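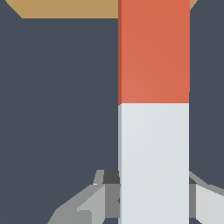
Gripper-level view from the Posach task library: a two-color bar between the fingers.

Product Review: Posach Manipulation Simulator, Training Edition
Prepared for the Waruvum Technical Training Center by Dineo Mathebula

The Training Center was asked to evaluate the Posach simulator as a possible replacement for the Soltgate package used in its introductory course on robot arms. The review covered installation, the task library, the camera tools and the terms of the license. It was carried out in June on 12 classroom workstations, none of which has a high-end graphics card.

Installation was completed on all 12 machines in one morning. The installer asks for an administrator password twice, and the second request appears behind the main window, where it is easily missed. Apart from this the process requires no attention. The program opens to a list of tasks in 60 seconds on our slowest machine. Soltgate takes longer, and its list cannot be searched.

The edition supplied to us contains 10 pick-and-place tasks built around a single arm with a parallel-jaw hand. Each may be run from a script or by manual control. Objects are plain shapes in flat colors, and students will find little in the way of scenery. For teaching purposes the reviewer considers this acceptable, and it keeps the program responsive on modest equipment.

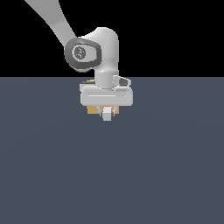 Arm, hand and small cube in a front view, with a tan object behind the fingers.

Manual control is the strongest part of the product. The hand can be moved in fixed steps or continuously, and the step size is set by a slider that remembers its last position between sessions. Joint limits are announced by a short tone and a line in the log. Students who had used only Soltgate needed one class period to become comfortable.

Contact behavior is less even. With default settings, a small object released close to a surface may shift sideways before it settles. Raising the solver rate corrects this but slows the display. The manual treats the subject in a single paragraph, and the figures given there do not match the values shown in the settings panel. We reported the difference to the supplier and received a corrected page — though the copy included with the installer had not been replaced when this review closed.

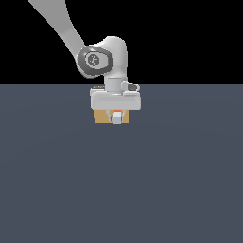
Scripting is done in a plain text editor with line numbers and basic error messages. A finished script can be saved with its task and handed in as one file, a real convenience for instructors who grade a full class. The log for one complete exercise ran to 2363 lines, and the filter tool reduced it to the few entries of interest without difficulty. Logs may be exported as ordinary text. Import from Soltgate is advertised, but it carries over object positions only and leaves out timing.

The Kruger plug-in for grading was tested with the same scripts. It worked as described, although its reports cannot be printed on one page.
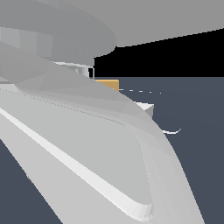 Camera placement deserves separate comment. The simulator allows any number of views to be attached to the task, and each is saved under a name chosen by the user. No warning is given when a view is largely blocked. A low viewpoint close to the arm can leave the gray shell of a link covering most of the display, with only part of the orange box showing past it and the small white block partly hidden by the link's edge. An instructor preparing a lesson should therefore check every saved view before class. A simple preview strip would remove most of this work, and the reviewer has asked that it be considered.

The license is issued per workstation and renewed yearly. Home use by students is not included, and this remains the main objection raised by our instructors. Support requests were answered in clear language, usually before noon on the next working day.

The Center recommends the Training Edition for introductory courses, subject to correction of the manual. For advanced classes in which contact forces are measured, Soltgate should be kept in service until the solver settings have been reviewed again. Departments that wish to try the product may request a workstation through the Center's front office.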